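About Gariris

Gariris plans and tests the packing of dry goods and snacks for small shops, canteens and vending rounds.

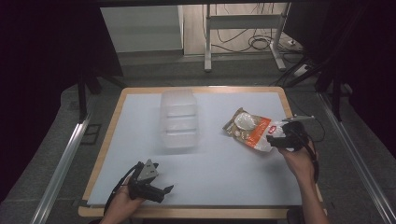
Abhishek Solanki asked us, after his first order, why anyone should pay for advice on putting crisps in a box. Our reply was a packing sheet for his own stockroom, and most of our work still takes that form. A packing sheet states which container to use, which items go into it, in what order, and which way round each one faces.

What we do

Snack packets are awkward to store. They are sealed with air inside, they do not stack squarely, and the printed face is usually wanted at the front. A container that suits tins or cartons will often waste space when filled with packets, or press on the seals of the lower ones. We test by hand on a table, with the packets a customer sells, and write down the arrangement that holds the most without forcing the lid or splitting a seam.

Clear plastic containers are preferred for open stock. The contents can be checked from the side, and a low box can be topped up before it runs out. Ridged walls are stiffer than flat ones of the same thickness, but they make small print harder to read through the side. Where labels have to be read, we specify a card on the front.

How a job runs

The customer sends one full case of each product line. Packets are sorted by length, then by how much they give when pressed. Each line is packed upright, flat and on its long edge. Lines that pass are left in the container for 48 hours and checked again for crushed corners and lost air. The finished sheet is sent within 7 working days of the case reaching us.

We do not test chilled food, glass or anything sold by loose weight.

Who we are

Manju Uniyal set up the firm after some years in wholesale stock control and still writes most of the sheets. Akash Khurana runs the packing tables. Anju Sandhu keeps the container library, from which sizes can be borrowed for a trial before buying. There are 5 of us in all, including two part-time packers.

Our standard sheets are sold under the name Sorow. Sheets for vending rounds, where the driver fills from the van, are listed separately as Rathore and cover 9 container sizes.

Visits

The packing room is at Tromgate and is open to customers on Thursday afternoons by arrangement. Please bring samples in their original cases. Packets carried in a bag tend to arrive creased, and creased packets give a false fit. Parking is at the rear, next to the goods door.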